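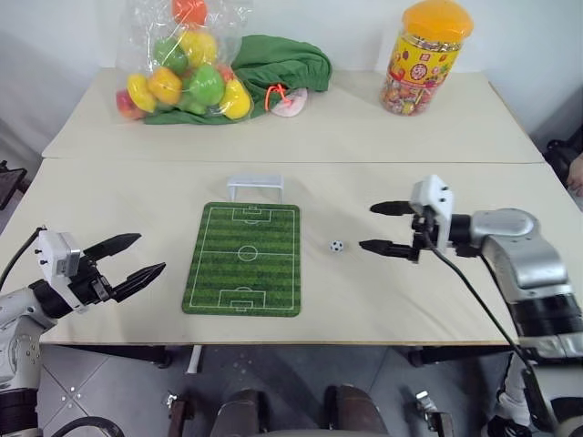 Okay, hi everybody. Can you hear me in the back? Good. I talk fast when I'm nervous so wave at me if I lose you.

Start with the Trustdale story. First season I ever helped with under-eights, we had one full-size field and the league's idea was to put all the kids on it. So picture a seven-year-old in goal, and the ball is so far off she's sitting down picking clover. I timed it once from the sideline. My own kid touched the ball 3 times in a half. Three! He spent more time than that on his shoelaces.

(pause, let the parents laugh, they've all been there)

What I want to talk about tonight is small fields. Smaller than you think. When we moved to Sulton the club was already cutting its field into little ones with cones, and I thought it looked like a mess. Kids everywhere, balls rolling into the next game, a dad yelling at the wrong team. Then I watched for a while and noticed that every kid was running. The shy ones too - they had no place to hide.

Next part is how we set it up. Go slow, people like to write this down.

Four on four, no goalies for the little kids. Use pop-up goals if you have them, cones if you don't. Leave a real gap between fields. We didn't leave one the first time and spent the whole practice fetching. Play 10 minutes, switch opponents, play again. Don't keep score out loud. They'll keep it themselves, trust me, and they'll be wrong and that's fine.

Mention the rainy day in Janevski here? Only if there's time. Short version: gym was double booked, we played in a hallway with a rolled-up sock, best practice of the year.

Now lines. I used to skip them. Then a coach over at Fludano told me her kids had no idea what the box was for, and I asked mine and got some wild answers (one said parking). So now I show them small before I show them big. Get everyone around a table and point at the stripes and the white lines, then walk outside and find the same lines on the grass. 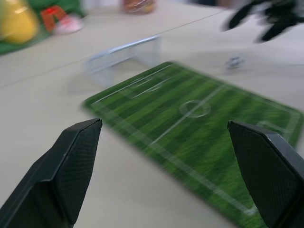
Tabletop field, green on green stripes like mowed grass.

Give that a second, then keep moving.

Stuff people always ask:

Won't they be lost when they move up to the big field? A little, for 2 weeks or so. Then they're the kids who can pass.

How many coaches? One grown-up per field is great. One for two fields works if you have a loud voice.

What does it cost? We spent 80 dollars on cones and bibs and we still have most of the cones. The bibs, well. Wash them before you hand them out, please.

If it's running long, skip the part on snacks and go straight to the sign-up sheet. It's by the door, and I need it back with a phone number next to each name. Last time I got first names only and had to guess.

Thank them for coming out in January. Then questions.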